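Omlow to Open Phone Packing and Returns Room in Villorgate

VILLORGATE, December — Omlow, which repairs and resells used cell phones, said today that it will open a packing and returns room on the second floor of its Villorgate building. The room will handle phones sold through the company's website as well as phones customers send back.

The new room brings together work that has been split between the repair shop and a rented unit across town. Once it opens, a phone that has passed its checks will be boxed, labeled and put on the outgoing shelf in the same building where it was repaired. Omlow expects the change to take one day off the usual wait between a finished repair and a shipped order.

"We were driving finished phones across town to put them in boxes," said Máté Nyitrai, head of operations at Omlow. "The van went twice a day, and if a phone missed the afternoon run it sat until the next morning. Now it goes up one flight of stairs."

The room covers 300 square feet and has six packing places. Tables are kept clear between orders, and each order is packed by itself, with only one phone and one box on the table at a time. Desks for order entry and label printing are in the same room.

Omlow is also changing what its phones ship in. Until now, orders went out in a padded mailer with the phone wrapped in a sleeve. Starting with the opening of the new room, every phone will ship in a rigid box with a separate lid, placed inside a plain outer carton. The boxes are made for Omlow by Hidayat, a packaging supplier that already provides the company's outer cartons and paper fill. They come in two sizes, and the larger size takes a phone with its case on.

The company tested the boxes over the summer on orders to customers who had agreed to take part. It also asked those customers what they did with the box afterward. Many kept it, and several used it to send in an older phone for trade-in.

"That last one we hadn't planned for," Nyitrai said. "So there is now a return label in the bottom of every box, under the tray. If you don't need it, throw it out."

Packing steps have been rewritten along with the move. Staff will wipe the screen, match the serial number to the order, lay the phone in the tray face up, add the cable and the printed sheet, and close the lid. The order number goes on the outer carton only, so that the inner box can be used again. A phone with a mark on the screen that was not listed in its grade goes back to the repair shop with a note and is not packed.
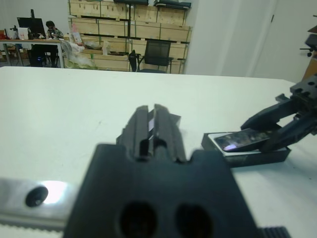

A smartphone and an open box on a white tabletop, with a desk and computer monitor in the background.

Returns will come in through the same room during separate hours. Outgoing orders are packed from 8 a.m. to 2 p.m., and returned phones are opened and logged from 2:30 p.m. until closing. Omlow said it chose separate hours after mixed shifts at the rented unit led to returned phones being shelved with finished ones. Customers will get an email when a return has been opened, and a second one when the refund or exchange has been approved.

The company will continue to offer its standard return period of 44 days on all phones. Trade-ins follow the same route as returns but are graded by the repair shop before a price is offered.

Omlow has 47 employees. No jobs are being cut as part of the move, and staff from the rented unit will transfer to the Villorgate building. The lease on the unit ends this winter and will not be renewed. Deliveries and pickups will use the rear entrance on the parking lot side. The front counter, where walk-in customers drop off phones for repair, stays on the ground floor and keeps its current hours.

Orders placed before the opening will ship from the rented unit in the old mailers. Customers who have an open order do not need to do anything, and tracking numbers already issued will stay the same. Customers with a return label showing the old address can still use it — mail sent there will be forwarded through the end of the winter.

Dangate, the delivery company that handles Omlow's local orders, will pick up from the new room once each weekday afternoon. Orders for other areas will go out by regular mail.

About Omlow

Omlow buys, repairs and resells used cell phones from its building in Villorgate. It sells through its own website and runs a walk-in repair counter.

Press contact

Máté Nyitrai, Head of Operations, Omlow, Villorgate
Press questions are answered between 9 a.m. and 4 p.m. Visits to the packing room can be arranged in advance.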